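The Daily Upkeep of the Tridstead Weight Room

2018-04-03

14 shares 3 comments

Membership at the Tridstead fitness center reached 498 this spring, and the wear on its equipment has risen accordingly. The center's management responded by revising its cleaning schedule, which had remained unchanged since the room opened.

Under the new arrangement, each machine is wiped by hand three times a day. Kuldeep Kandpal, who supervises the floor, divides the work into two parts: the painted steel and the upholstery. Steel bars and uprights collect sweat and chalk where members grip them to steady themselves. Padded boards hold residue along their edges, where a quick pass down the middle does not reach.

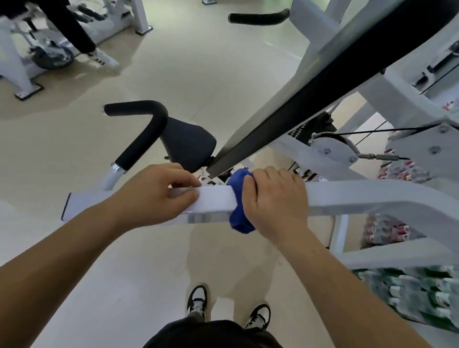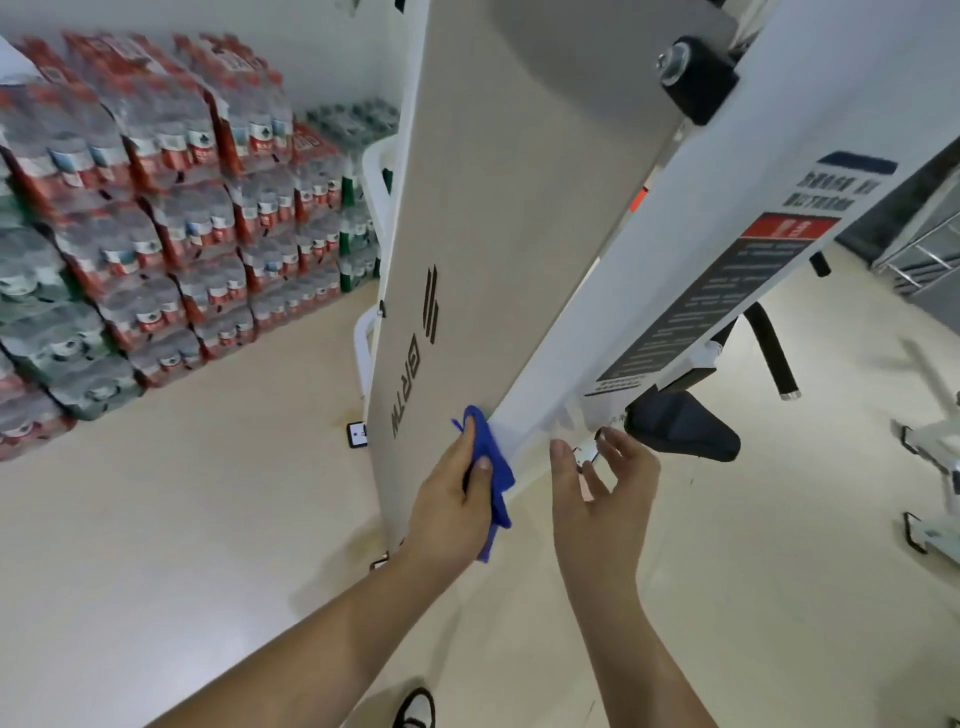 Staff are instructed to fold a fresh cloth for every machine and to spray the cloth, never the machine. Liquid that runs into a bracket or settles around a pulley can shorten the life of the fittings. Instruction labels are to be wiped lightly, as repeated scrubbing lifts the corners and fades the print.

The center keeps 200 microfiber cloths in circulation. They are washed without fabric softener, which coats the fibers and leaves streaks on white paint. Cloths that no longer absorb well are moved to floor duty.

Tarun Tomar, the center's operations manager, reports that replacement of upholstery has slowed. "We were ordering new pads every October," he said. "Last year we ordered none." The inspection of cables and bolts remains a separate task, performed before opening at 8 a.m. and recorded in a logbook at the front desk. Members who notice a loose fitting are asked to report it there.

3 comments Share this article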